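April
By the Kaltwood Party Shelf

Do you hang plastic wine glasses or stack them?
I hang mine! Stacked ones stick together and I end up swearing at them. A little chrome rack with curved arms does it for me.

Do they go on upside down?
Yep, foot at the top, bowl at the bottom. 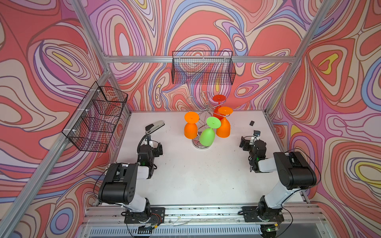

Give each bowl a bit of elbow room, and if one hangs crooked just nudge its foot back along the arm.

Can I mix colors?
Please do (red, orange and lime green is my favorite mix).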